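Prukside Home Kitchens: Progress Report to the Havora Fund
November 9, 2021
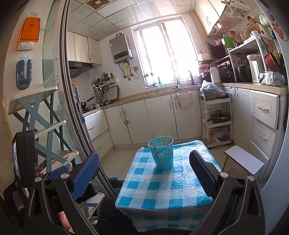 The small table with its checkered cloth, looking through to the sink and window.

We've had a terrific few months! When Havora approved our grant in February, we had a list of 12 apartment kitchens whose tenants had asked for help making better use of the space. Nine are finished and three are left, and I couldn't be happier with how they're coming along.

The kitchen shown here is one of my favorites. The family wanted to keep a place to sit and eat, so the table stayed, with a blue-and-white plastic cloth and the chopsticks standing in a turquoise cup (I love that cup). The light-blue shelf unit takes the odds and ends, and the ladles and spatulas hang on a rack by the stove, with the condiment bottles on a little shelf above them. So much goes up on the walls in this building, and it makes a real difference when you're cooking!

Spending to date is $625 on shelving, hooks and racks, all of it bought through Mladenović, plus $666 for delivery and fitting. The fitting came in higher than we planned. Two of the older walls needed different anchors, and the Gratar crew had to make a second trip. We covered the difference from our own supplies budget, so there is no change to the amount requested from you.

Still to do: the last three kitchens, all on the upper floors, and a return visit to each finished home to tighten fittings and ask what people would move. Two families have already asked for a lower shelf the children can reach, and we'd love to do that.

Receipts are attached.

Hrvoje Gashi
Project lead, Prukside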